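Wood for People Who Have to Live With It
Course handout, session 4: Why boards move, and what to do before they do

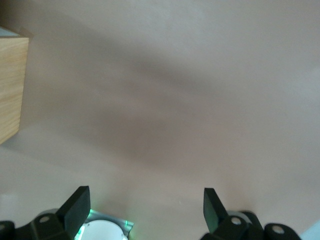

Pale wood with fine grain lines.

Bring this handout back next time. Spare copies cost money and the office at Pondholm has begun asking what we do with them all.

Where we left off

Last session ended in the middle of the drying section, with half the room convinced that a tree is a bundle of straws and the other half looking at the clock. The straw picture is good enough for now. Most of the cells in a trunk run up and down, they are long and thin, and when the tree is alive they are full of water. When the tree is cut down the water starts to leave, and it keeps leaving until the wood and the air have come to terms. The terms change every time the weather does. Most of this session is about that one fact and the trouble it causes.

Two kinds of water

Free water sits in the hollow part of the cell. It goes first and goes easily, and losing it changes the weight of the board and very little else. You can lose a great deal of free water and the board will be the same size it was at the mill.

Bound water is held in the cell walls. Once the free water has gone, the walls begin to give up theirs, and now the board shrinks. The point where one kind runs out and the other starts to go is called the fiber saturation point. For most woods it falls somewhere near 30 percent moisture content. Write that down, as it comes up in the worksheet and again in session 6, where people reliably claim never to have heard of it.

Moisture content, and the number that upsets people

Moisture content is the weight of the water divided by the weight of the dry wood, times 100. It is not divided by the weight of the whole wet board. This means a very wet piece of wood can have a moisture content over 100 percent, which causes a hand to go up every year.

Worked sample. A test piece of Olano board weighs 948 grams off the stack. We dry it in the oven until the weight stops changing, and it comes out at 790 grams.

Water lost: 948 - 790 = 158 grams
Moisture content: 158 / 790 = 0.20, or 20 percent

If you got 16.7 percent you divided by the wet weight. You are in good company and you are wrong.

Note on the oven: it is a drying oven. The smell of cheese in it is historical, and we would like it to stay that way.

Three directions

A board does not shrink the same amount every way. Learn the three names.

Longitudinal: along the grain. Shrinkage here is tiny, well under one percent in ordinary wood. Carpenters treat it as zero and sleep well.

Radial: from the center of the tree outward, across the rings. This is real movement, often 4 percent or so from green to oven-dry, depending on the species.

Tangential: around the rings, following their curve. Usually the largest of the three, and in many woods close to twice the radial figure.

Everything annoying that a board does comes from the gap between the last two. If wood shrank evenly it would just get smaller, politely, and this would be a much shorter course.

What the gap does to a board

Cup. A flat-sawn board has rings that curve across its end. The side that faced the bark has more tangential wood in it and shrinks more across its width, so the edges pull up toward the bark side. The usual advice is to imagine the rings trying to straighten themselves out. They are doing nothing of the kind, but the picture gives the right answer, so use it.

Bow and crook. Bow is a bend along the length, seen on the face. Crook is the same thing seen on the edge. Students mix these up for the whole term and then buy lumber perfectly well.

Twist. The four corners no longer lie in one plane. Spiral grain is the common cause. You can plane twist out, in the sense that you can plane any board until there is none left.

Checks. Cracks that open along the grain, mostly at the ends, where the straws are open and the water gets out fastest. Sealing the ends with wax or thick paint slows this down. Do it the day the log is cut. Doing it in August to a log felled in spring is decoration.

How a board is cut

Flat-sawn: the rings meet the face at a low angle. You get wide boards, arches and loops on the face, little waste and plenty of movement.

Quarter-sawn: the rings meet the face at close to a right angle. The face shows straighter, more even lines. The board moves less across its width and costs more, partly because the log has to be turned so often and partly because people will pay it.

Rift-sawn: in between. Often chosen for table legs, where you want all the sides to look alike.

You cannot always tell from the face alone. Look at the end. If the seller has painted the end, look at the other end. If both are painted, ask, and watch the seller's expression while you do.

Seasonal movement in the house

Kiln-dried wood is still wood. Indoors it takes on water in humid months and gives it back when the heat is on. A wide tabletop will change width every year for as long as it exists. A finish slows the exchange down and does not stop it. This includes the finish with the very confident label.

Rules that follow:

Let a tabletop slide on its base. Use slotted holes, wooden buttons or figure-eight clips. Glue it down solid and the top will pick its own place to split — generally the middle, generally in company.

Let a panel float in its frame. No glue in the groove, apart from a dab at the center if it rattles.

Do not glue a long board across the grain of another long board. You will anyway, once.

Finish both faces. A top sealed on one side only takes up water unevenly and can cup even if it was cut perfectly.

Leave new lumber in the room where it will be used for a couple of weeks, on spacers, with air on all sides. Flat on a concrete floor does not count as a room.

The Vamenlow door

This is our yearly case study. The door was made as one solid slab of flat-sawn boards, edge to edge, with three battens glued and screwed straight across the back. It was hung in a dry spell and it fitted beautifully. By the end of the first wet season it would not close. The owner planed the edge until it did. The heating came on, and the door shrank to show a gap wide enough to post a letter through. A strip was added. You can guess the next wet season.

For discussion:

Which part of the design was the real mistake, the solid slab or the fixing of the battens?
What would slotted screw holes have changed?
Why is planing a door at its widest a risky habit?
The Gebru door, next in your pack, is frame and panel and has never been planed. Which of its parts still move, and where does that movement go?

Worksheet, to hand in by 9th August

1. A piece weighs 660 grams wet and 550 grams oven-dry. Find the moisture content. Show the division, so that we can see which mistake you made.

2. A flat-sawn top is 40 inches wide. Suppose it moves one percent across its width between its driest and its wettest month. How much room must the fixings allow in total? If the top is held firmly along its center line, how much movement reaches each edge?

3. Draw the end of a flat-sawn board with its rings, then draw it again after it has dried too fast. Mark the bark side. Unmarked drawings will be returned with a small sad face.

4. Find one piece of solid wood furniture at home and look underneath. How is the top held on? Veneered chipboard may be reported but earns no marks.

Reading for next time: the glue chapter, skipping the history of hide glue unless you have already eaten. Bring a pencil, a square, and an offcut with both ends unpainted.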